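The Cabinet at Tratholm

The inventory of the Tratholm house took 25 days, two more than the contract allowed. Sunil Weerasinghe did the work alone. He was paid by Cluvudeck, a clearance firm that issued its staff with labels, a tape measure and a printed guide to the wording of entries. The guide was strict. An object was to be entered by colour, kind and condition, in that order. Opinions went in a separate column, and the separate column was to be left blank.

The owner had been dead since July. Her name was Zerosia and she had repaired small things for other people: doorbells, lamps, timers, the switches from sewing machines. Her nephew, Cai, had inherited the house and wanted it empty. He telephoned each evening at six and asked for the number of the last label used. Sunil gave it to him. Cai wrote it down, thanked him and rang off.

The kitchen ended at label 402. The stairs and landing added very little. The back bedroom, where she had worked, took up most of the second and third weeks.

Each entry there needed a decision. A biscuit tin of screws was one item if the screws were alike and several if they had been sorted. Zerosia had sorted nearly everything. She had used folded paper to divide the tins and had written on the folds in pencil, in a small upright hand, with the thread size first and the name of the customer second. Some of the customers were dead as well. Sunil entered the tins singly and put the pencil notes in brackets, which the guide did not mention either way.

He left the drawer cabinet until late. It was white plastic, with four drawers one above another, and it could be lifted with one hand. He put it on the table and turned it at an angle so that the light from the window fell on the fronts. Next to it he set out the things that had stood on the same shelf. There was an orange box, black in its lower section, with a round hole in the top. There was a red push button on a blue switch body, which would not stand up and was left on its side.
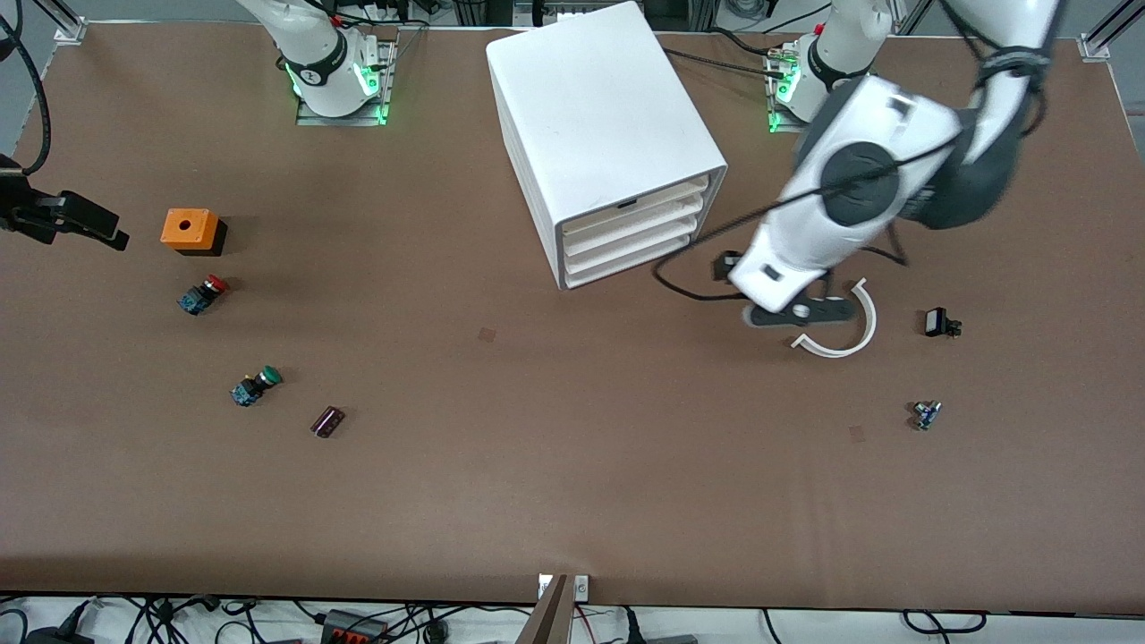
He began with the top drawer. It held fuses, wrapped in twos. The second held springs. The third held lengths of wire, each tied with thread and none longer than a finger. He wrote these down and closed each drawer before opening the next, as the guide required.

The bottom drawer held envelopes. They were addressed to Cai, in the pencil hand, and the earliest had a stamp of a kind no longer sold. None had been posted. Sunil checked the guide. Sealed correspondence was to be listed as a single item under the heading Paper, with the quantity left out and the condition given. He wrote: white, envelopes, sealed, good. Then he looked at the separate column for some time.

At six the telephone rang.

"Last label?" said Cai.

"948."

"Is that the end of the back bedroom?"

"Almost. There are letters in it."

"Letters go under Paper, don't they?"

"They do. These are addressed to you."

The line stayed open. Sunil could hear a tap running at the other end, and then the tap being turned off.

"I used to press that button," Cai said. "There was a red one. She had it wired to a bell, and I would press it and she would come to the door as if I were a customer. She asked me what was broken. I had to think of something."

"The button is here. It isn't wired to anything."

"What have you put for it?"

Sunil read from the sheet. "Red and blue, push button, condition not tested."

"And the orange box?"

"Orange and black, box, round hole in top. Use not known."

"I never knew either," said Cai. "I asked her once and she told me it was waiting for a part."

He asked what happened to items after they were labelled. Sunil explained the procedure. Goods of value went to auction, goods of use went to the depot, and the remainder was collected on the final morning by a lorry with two men. The owner could withdraw any item before then by giving its number in writing.

"Is a telephone call in writing?"

"No," said Sunil. "But I can write it down."

He drew a line through four entries: the cabinet, the orange box, the button and the envelopes. Beside each he put the word withdrawn and the time – twelve minutes past six. He closed the bottom drawer and ran a strip of packing tape down the front of the cabinet, so that the drawers would not slide open on the stairs.

There was a second roll of labels in his bag. He took it through to the box room, opened the door as far as the stacked chairs would let it go, and started again at 949.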